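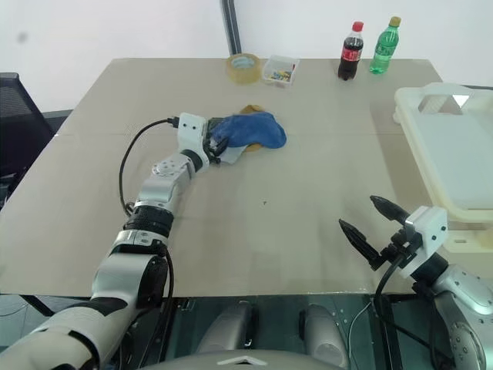 Figure 3. Blue cloth bunched up on a beige tabletop.

4.2 Who wipes the table?

I went into this part of the study expecting to write a page on dish soap and move on. Instead I ended up with more diary entries on table wiping than on any other chore (more than trash, more than the bathroom!), and most of them were cranky. People in Odanside share a lot of tables. They eat at them, sort mail on them, let the kids paint on them, and then somebody has to clean up, and the diaries are very clear on who that somebody was.

The 40 households that stuck with the diary to the end wrote their entries in the evening, usually after the dishes, so I'd expect mealtime wiping to be remembered better than anything done before noon. I tried to correct for that by adding a morning prompt halfway through the study. It helped a little. It also annoyed people, and a few of them used the prompt box to tell me so.

What came out most strongly is that wiping hardly ever counts as a chore in people's heads. When I asked for a list of the day's housework, it was missing from most lists. When I asked about the table directly, the same people would write half a page. One mother at the Prito apartments put it this way: "I don't do it, I'm just always doing it." I've kept that line taped over my desk while coding the rest of the entries, and I ended up making a separate code for it, which I call background work. It covers any job the writer leaves off the list but can describe in detail once asked.

Cloths turned out to matter too. Households fell into two camps, the ones with a single cloth that lives by the sink and the ones with a whole drawer of them. Single-cloth homes argued about smell. Drawer homes argued about laundry, especially those that used the Shawky laundromat, where a load of rags costs the same as a load of shirts. Nobody in either camp wanted to switch, and I did ask. 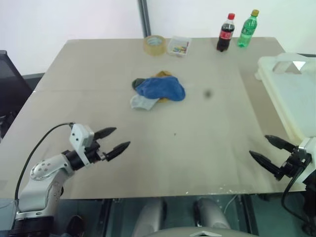

Figure 4. Rectangular table with a flat beige surface, set against an off-white wall.

Table placement was something I hadn't planned to look at, but it kept coming up. A table pushed against a wall has a far edge that people have to lean over to reach, and that strip showed up in complaint after complaint. Crumbs collect there, and so does blame. In the Rirow Street homes, where kitchens are narrow and nearly every table sits this way, the far edge had its own name in 4 of the diaries (my favorite was "the back forty").

I should say that I only have one side of many of these arguments. Each household picked its own diary keeper, and I'd guess the person who volunteers to write down the housework is often the person doing it. Section 5 comes back to this with the follow-up interviews, where I got to sit down with the other adults in 30 of the homes and hear a rather different account of who had been wiping what.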